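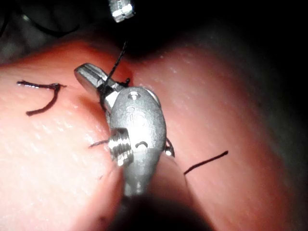 CHAPTER 11
Thread, Knot and Tissue

Chapter contents
11.1 The closed wound as a loaded structure
11.2 Classes of thread
11.3 Knots and knot security
11.4 Stitch placement and tissue grip
11.5 Loss of strength over time
Worked problems
Further reading

Before you start
This chapter uses the terms stress, strain, stiffness and creep as defined in Chapter 3. Readers who have not worked with layered soft materials should review the section on skin and tendon in Chapter 7.

After working through the chapter you should be able to calculate the load carried by a single stitch in a row, choose a class of thread for a given healing time, write a knot in standard notation, and state which part of a closure is likely to fail first.

11.1 The closed wound as a loaded structure

A stitched wound is a joint between two pieces of soft material. The joint carries load from the moment it is made. In skin the load comes from the natural tension of the sheet and from movement of the parts beneath it. In the wall of the abdomen it comes from breathing, coughing and changes of posture. In a vessel it comes from the pressure of the fluid inside. The closure must carry this load until the tissue has regained enough strength to carry it alone.

Three parts share the work: the thread, the knot and the tissue enclosed by the loop. They act in series, and the strength of the joint is the strength of the weakest of them. Tests on fresh material often find the tissue to be the weakest part, with the knot next. Straight, undamaged thread is seldom the limit. For this reason, a change to a thicker thread may bring no gain in the strength of the closure and may do harm by leaving more foreign material in the wound.

Consider a straight wound of length L under a uniform tension T per unit length, closed by n equal stitches at even spacing. If the outer stitches are placed half a space from each end, each stitch carries

F = TL / n

The expression assumes that all loops are equally tight. In practice they are not. A loop drawn tighter than those beside it takes more than its share of the load, and it also squeezes the tissue inside it. If the pressure is high enough to stop blood flow, the tissue softens and then dies, and the thread can move through it at a force well below the value measured on the day of closure. Surgeons express this as the rule that tissue edges should be brought together and no tighter.

The mechanics of the loop was a neglected topic for many years. Early work treated thread as a material to be tested alone, between two clamps, with no knot. Wilma MacBrayne's bench studies were among the first in our own teaching collection to test the whole joint. She tied loops through sheets of leather and gelatin and recorded both the peak load and the place where the break began. Her notes cover 915 loops. The breaks in the thread lay mostly next to the knot, where the strand bends sharply and is pressed by its neighbor. Section 11.3 returns to her sorting scheme, which is still convenient for laboratory classes.

11.2 Classes of thread

Thread is classed in three independent ways. The first is by fate in the body. Absorbable thread is broken down, by enzymes in the case of gut and by water in the case of the common synthetic polymers. Nonabsorbable thread stays in place or is removed. Silk is placed in the second class by custom, although it loses most of its strength in the body over a long period.

The second is by build. A monofilament is a single strand. A multifilament is made of many fine strands, twisted or braided together. Monofilament passes through tissue with little drag and offers no inner spaces in which bacteria can lodge. It is stiffer for its size, however, and tends to return to the shape in which it was packed, a property known as memory. Braid is limp, easy to handle and holds a knot well. Its surface is rougher, and makers often coat it to reduce drag. The coating lowers friction in the knot as well, so that a coated braid may need an extra throw.

The third is by source, natural or synthetic. This division matters less than it once did. Synthetic thread is more even in diameter, and its rate of breakdown is easier to predict.

Size is given by a number. In the range used for most fine work, sizes are written with zeros, and a larger count of zeros means a thinner thread: 5-0 is thinner than 3-0. The size number sets limits on diameter and on minimum knot-pull strength. It does not fix stiffness, so two threads of equal size may behave quite differently in the hand. 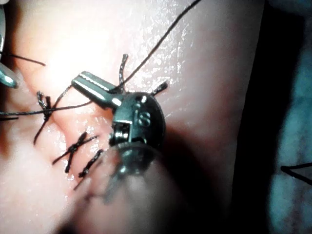

Figure 11.1. Metal jaw with fine ridges near the tip, at a glossy tissue surface. The housing behind it bears the letter S.

Whatever the class, thread is weakened by handling. A metal jaw closed on a monofilament can flatten it, and the flat spot becomes a place where stress gathers. The damage depends on the closing force, the contact area and the shape of the jaw face. Where a strand must be gripped, it should be gripped near the free end, on a length that will later be cut away. Repeated running of the strand through a half-formed knot also wears the surface, most noticeably in braid.

11.3 Knots and knot security

A knot is built from throws. A throw is one wrapping of the two strands around each other. A single wrap is written 1 and a double wrap 2. The sign = shows that the next throw is laid in the opposite sense, giving a square form, and the sign x shows that it is laid in the same sense, giving a granny form. The square knot is thus 1=1, the granny knot is 1x1, and the surgeon's knot, in the form used here, is 2=1.

Two quantities describe how well a knot performs. Knot efficiency is the breaking load of the knotted strand divided by the breaking load of the straight strand. Knot security is the share of knots, in a set of like tests, that break before they slip. A knot may be high in one and low in the other. Adding throws raises security up to a limit set by the thread, after which each further throw adds bulk alone.

Slip is governed by friction and by the angle through which the strands press on each other. If tension is kept on one strand while the throws are laid, a knot intended to be square can turn into a row of sliding hitches. The two forms look much alike to the naked eye when small. Under load, the sliding form may open fully.

MacBrayne's scheme sorts each test result into one of the following groups.

Type A: strand breaks at the knot
Type B: strand breaks away from the knot
Type C: knot slips and then holds
Type D: knot slips until it opens
Type E: loop cuts through the sheet

Types A and B set the upper limit of the thread. Type C counts as a failure if the loop has lengthened beyond the limit chosen before the test. Type E gives no information about the knot except that it was strong enough to outlast the sheet.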